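Galerie – L'atelier du linge

La Maison Erkelora consacre l'une de ses salles pédagogiques aux gestes de l'entretien du linge. Cette page réunit les éléments de présentation destinés aux visiteurs, aux établissements partenaires et aux équipes d'accompagnement. Elle complète le livret remis à l'accueil et sera mise à jour en septembre, à l'ouverture du nouveau cycle.

L'atelier s'adresse à des groupes constitués, dans la limite de 18 personnes. Il porte sur des opérations ordinaires, que chacun pratique sans toujours les avoir apprises : trier, transporter, étendre, décrocher, plier. Le parcours a été établi par Treasa Doherty, responsable des activités, avec le concours de Barrett Rosenthal pour le choix du matériel.

Le matériel d'étendage

Deux familles d'équipement sont présentées au cours de la séance. La première regroupe les étendoirs à plusieurs fils, pliants ou muraux, que l'on rencontre dans la plupart des logements. La seconde comprend les supports à barre unique, plus étroits, qui conviennent au petit linge et trouvent leur place sur un plan de travail ou une tablette. Ces derniers permettent d'observer le geste isolément : une pièce à la fois, posée à cheval sur la barre, puis ajustée jusqu'à ce que les deux pans tombent à la même hauteur.

Les corbeilles retenues pour l'atelier sont en plastique ajouré. Elles se rincent facilement et laissent circuler l'air autour des textiles. Le fonds de la Maison comprend également des paniers en osier, issus du don Rilholm, qui restent exposés en vitrine et ne sont pas manipulés.
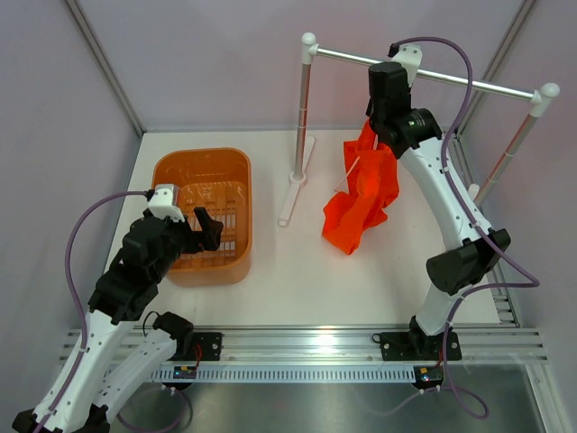 Étendoir de table à barre chromée, corbeille orange ajourée et pièce de tissu rouge orangé.

La pièce de tissu est l'unité de travail de la première partie. Les participants apprennent à la saisir par un bord, à la secouer une fois, puis à la présenter devant la barre avant de la déposer. Les torchons et les serviettes de petit format sont employés en priorité ; les draps et les housses sont réservés aux séances longues, qui se tiennent dans la salle du rez-de-chaussée.

La couleur vive de certains textiles répond à une demande des enseignants. Un tissu franc se détache bien sur un plan clair, et les plis se lisent mieux à distance lorsque le groupe est nombreux. Le lot de linge compte 52 pièces, réparties par format et par teinte dans les casiers du couloir.

Le décrochage et le pliage

La seconde partie traite de l'opération inverse. Le linge est retiré de la barre en soulevant les deux pans ensemble, sans le faire glisser, afin de ménager les fibres et de conserver le pli central. Il est ensuite posé à plat, lissé de la paume, plié en deux puis en trois. Jalen Pruitt, qui anime les séances du mardi, recommande de placer la corbeille à côté de l'étendoir et non derrière soi – le trajet de la main s'en trouve raccourci et la fatigue de l'épaule diminue sensiblement.

Une fiche de pliage est remise à chaque participant à l'issue de la séance. Elle existe en version simplifiée et en gros caractères, sur demande formulée lors de l'inscription.

Informations pratiques

La séance dure une heure et demie, accueil compris. Les groupes sont attendus à 9 h 30, dans le hall principal. Les enfants sont admis à partir de 8 ans, sous la responsabilité de leurs accompagnateurs. Le vestiaire est gratuit ; les sacs volumineux y sont obligatoirement déposés.

Les demandes d'inscription doivent parvenir au secrétariat au moins 30 jours avant la date souhaitée. Elles précisent l'effectif, l'âge des participants et, le cas échéant, les besoins d'aménagement. Marisol Calloway assure le suivi des dossiers et confirme chaque réservation par courrier électronique.

Reproduction et crédits

L'image de cette galerie peut être reproduite dans un cadre scolaire ou associatif, sous réserve de la mention « Maison Erkelora ». Toute autre utilisation fait l'objet d'une autorisation écrite préalable. Textes : Treasa Doherty. Relecture et mise en ligne : Surachet Jaidee.

Voir aussi : Galerie – La salle de repassage ; Galerie – Les savons et lessives du don Rilholm.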